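Against the Big Bin

Every tidying guide I have read in the last few years gives the same advice about blocks. Buy one large container, throw everything in, and stop worrying. Hala Tarawneh gave it again in her June column, and the replies were full of people who had bought a Pevico tub that same afternoon and felt better already.

I am sure they did. A bin makes a floor look clean in two minutes. My doubt is about what comes after, when somebody wants to build.

I kept the kids' blocks in one deep bin for most of a year. The long pieces went to the bottom and stayed there. To get one out you had to dig, and digging meant half the bin ended up on the rug. We were cleaning up more often than we had with no bin at all — and the building got smaller, because the pieces on top were the ones that got used.

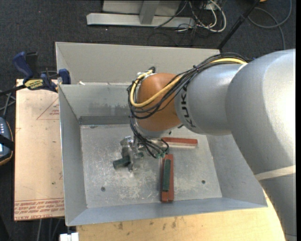 Depth is the trouble

Long blocks on a flat metal floor, a few red ones and some dark green, are easy to tell apart and easy to get hold of. You could sort those by eye from across a room. Pile more on top and the same bin becomes a guessing game. I would take a wide, open bin with a low load over any tub with a lid, and I don't much care what it's made of, though sheet metal does make a racket.

Uthai Sriwong, who runs the play shelf at our library branch, disagrees with me. He says children like to rummage. Some do. Mine rummaged for 4 days and then asked for the crayons.

What about color sorting?

I'm no more convinced by that. The Catov sets come with a tray for each color, and it looks wonderful on a shelf. But a child building a wall wants long pieces and short pieces, and red has nothing to do with it. If you must sort, sort by length. We use two shallow bins now, long in one and everything else in the other. It looks worse than the guides would like, and the lids are in the garage.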